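# The Spider on the Sofa

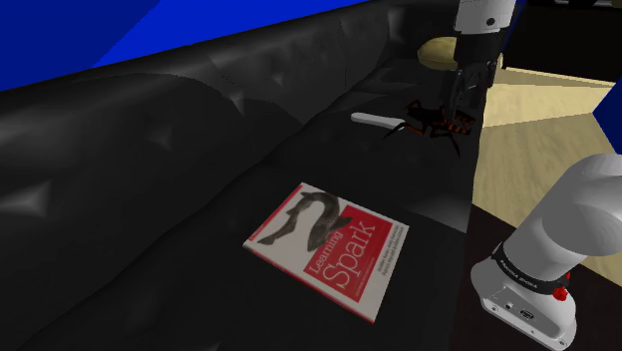 *By a contributing writer | Feb 5, 2023 | Home Workshop*

I've been building a tidy-up robot in simulation since the holidays, and I can tell you the exact moment it stopped being a sensible project. It was when I put the toy spider in.

Up to then I'd been practicing on blocks. Blocks are lovely! They have flat sides, they sit still, and a gripper can grab one from nearly any direction. But my actual sofa has never had a block on it. It has books, and whatever came in from the kitchen, and toys with far too many legs. So one evening in January I built a living room instead: black tufted leather sofa, blue behind it, a mustard-yellow pouf off the far end, pale wood floor. Then I dropped a copy of "Learning Spark" on the seat (I own the real one and have read maybe a third of it) and let the arms loose.

There are two of them, white, one with a black hand, and the band on the nearer one says Franka Emika. I could never afford one for the garage, let alone a pair, and that's the joy of doing this on a computer. The whole thing runs on a secondhand desktop at Grinora, the shared workshop where I rent a bench between a guy's kayak and the laser cutter. I start a batch, go sand something, come back and look.

The project is called Plilto. The name doesn't mean anything – I needed a folder.

So, the spider. It's black with orange-red stripes, and those long thin legs go everywhere. The trouble with legs is contact. Every one that touches the leather is something the physics has to work out, and then the fingers come down and there's a whole new pile of touching to solve. My first version had every leg modeled in full and each run took forever. I swapped in simpler shapes for the collisions, kept the pretty ones for the picture, and got my evenings back.

I ran 1,000 tries at picking it up from random spots on the seat. It managed 446. I was thrilled! A friend at the workshop asked what happened to the rest, and fair enough. Mostly the hand came in too low and shoved the thing along the cushion. I raised the approach a little and slowed the last bit of the move, and now I'm running sets of 100 so I can fiddle between them.

The book is its own headache. It's a paperback lying flat on a soft seat, so there's hardly an edge to get a finger under. I've been trying a slide-to-the-front-and-pinch routine that I wrote in a notebook as "the Steyn move," after the street I was parked on when I thought of it. It works on a hardcover. Paperbacks, not yet.

Next I want to try wrinkles in the leather that give when you press them, and I still haven't sorted out the lighting on the floor, which is way too bright over by the pouf.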